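4.3 Layout customization and its measured benefit

Most management consoles now let administrators change nearly everything about how the tool looks: fonts, column order, panel width, color themes, which hosts appear in the tree and which stay hidden. Vendors present this as a productivity feature. The claim has been repeated so often in product literature that later papers cite it as settled, and we wanted to know what it rests on. In the work we reviewed, it rests mainly on satisfaction surveys given to people who had just been shown how to customize something.

Satisfaction is easy to raise and says little about speed or error. Muñoz's pilot, which we describe in Section 2, found that operators rated the Ziteser console higher after a short session of moving panels around, including operators who then put every panel back where it had been. We read that result as a warning about the survey instrument. The original authors of the layout-benefit claim would presumably read it differently, but they did not report what their participants did with the layouts afterward.

For the present study we logged 124 operators using Ziteser in their normal work. Each operator could save named layouts, and the server kept a copy of every saved layout along with the time it was loaded. We also recorded alert handling: when an alert row first became visible in the table, when it was opened, and how it was closed. No tasks were assigned. Bermúdez argued early on for a controlled task set, and there is a fair case for one, but the earlier controlled studies are exactly where the generous numbers come from, and we were reluctant to add another to the pile.

The first finding is dull. Most operators changed very little. The typical saved layout differed from the default in column width and in font size, and in nothing else. Column reordering was less common than we had been led to expect, and color themes were changed once and then left alone. A small group of six operators accounted for a large share of all layout saves. These six were also among the most experienced people in the sample, so any simple comparison of "customizers" and "non-customizers" on handling time is mostly a comparison of senior and junior staff. Two of the papers discussed in Section 2 make that comparison without adjusting for experience. We repeated it on our own logs and obtained the same attractive gap. Once years in the role were entered in the model, the gap could no longer be told apart from zero.

Font size deserves separate treatment. Operators who enlarged the table font saw fewer rows at once and scrolled more. One would expect slower first contact with alerts near the bottom of the list, and we did find this at the largest sizes. Against that, the same operators reopened fewer closed alerts, which may mean they misread fewer of them. It may also mean that people who choose large type are more careful to begin with. The log cannot separate the two, and we do not think it should be asked to. What can be said is that the default font in Ziteser was changed by enough people to suggest that it is too small.

Hidden hosts were the one setting with a clear cost. The tree filter allows an operator to hide server instances that belong to another team. The filter is stored in the user profile and survives an upgrade, and the only sign that it is active is a small funnel symbol in the tree header. In 4 of the layouts we examined by hand, the filter was hiding hosts that had since been reassigned to the very operator who was hiding them. None of the operators involved remembered setting it. Alerts for those hosts still appeared in the main table, but the related tree nodes could not be opened from there, and handling took longer. The vendor's manual describes the filter as a way to "reduce clutter" — a phrase that covers a good deal.

Shared layouts did not fare much better. Starketti, the add-on that distributes a team layout to all members, was installed at two of the sites. Team leads put real effort into these layouts. Team members then loaded them, widened a column, and saved the result under a new name, so that after October each site held many near-copies of one original. Whether this counts as adoption depends on who is counting. The usage report built into Starketti counts every copy.

We do not conclude that customization is useless. Some of these settings matter a great deal to particular people, and an operator who cannot read the table has no use for an average. Our objection is to the size of the benefit that is usually claimed and to the way it has been measured. A console that shipped with a readable font, wider columns and a visible filter warning might remove most of the reasons our participants had for opening the settings dialog in the first place. That remains a guess until somebody tests it — preferably somebody who does not sell the dialog.

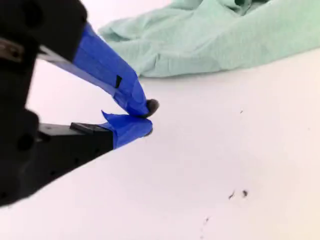 Photo: Giuliana Muñoz
Figure 6. Gripper with blue tape on both fingers and a mint-green cloth on a white tabletop.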